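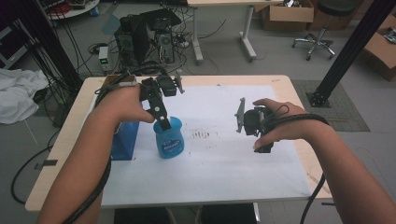
Do I need to clear everything off the table before I lay the paper down?
Clear it completely, wipe it, let it dry, and then put the paper on. Five minutes, tops.

Okay, so that was the question I got most after the last session, and it's a good place to start these notes. This is the handout for the unit on work surfaces and small containers in Household Skills. If you missed class, read the whole thing. If you were there, skip to the part on decanting, where I talked way too fast (sorry!).

Covering the table

I'm a big fan of plain white paper on a table. Plain and cheap, the kind that comes on a roll, and I buy the Gristia one for class. You can see spills right away, you can write on it, and when it gets ugly you throw it out and start over. A white board works too if you'd rather wipe than toss. Leave a strip of table showing along the edges, especially the side where you sit, or your sleeves will drag the whole sheet into your lap. I've done this more than once, with lentils.

Smudges happen. Faint gray streaks in the middle of the sheet, right where the jars go, are nothing to fuss over if you're only sorting dry goods. Change it when something sticky lands on it or when you can't read your own notes anymore.

Where things go

Put the jar you're working on near the front, on the side of your helping hand. Boxes and bags that are waiting their turn go behind it. Please don't line everything up across the front! Your forearms need to come in over that edge, and the first thing you'll do is knock over whatever is standing there.

Small odds and ends (lids, clips, a roll of labels) go to the far back corner. Fereshteh Khosravi, who taught this unit before me, called that corner the parking lot, and I've never come up with a better name.

Look down, too. Cords on the floor near a work table should run along the wall or behind the legs, and a power strip shouldn't sit where you put your feet.

Decanting into small jars

For class we use small plastic jars with a wide, open top. See-through blue is nice, clear is better, and anything you can't see through at all means you'll be opening it every time to check. A slightly flared rim helps when you pour.

Stand the jar on the paper and steady it before anything goes in. Then pour from low down, slowly, and stop short of the rim. A 500 ml jar does not want 500 ml of rice, it wants a bit less so you can get a spoon in. Taking things out is the same idea: go straight down into the opening and come straight back up. If you go in at an angle you'll lean on the rim, and a light jar tips over when it's nearly empty.

Labels go on the front, on the rounded part, halfway up. Light lettering on a dark label reads really well from across a kitchen. Write what it is and when you opened it. That's plenty.

For next time

Bring 2 jars from home, washed, with the old labels still on (we're going to peel them together). Read pages 16 and 17 in the course packet. Sérgio Ramalho has the spare packets if yours has gone missing.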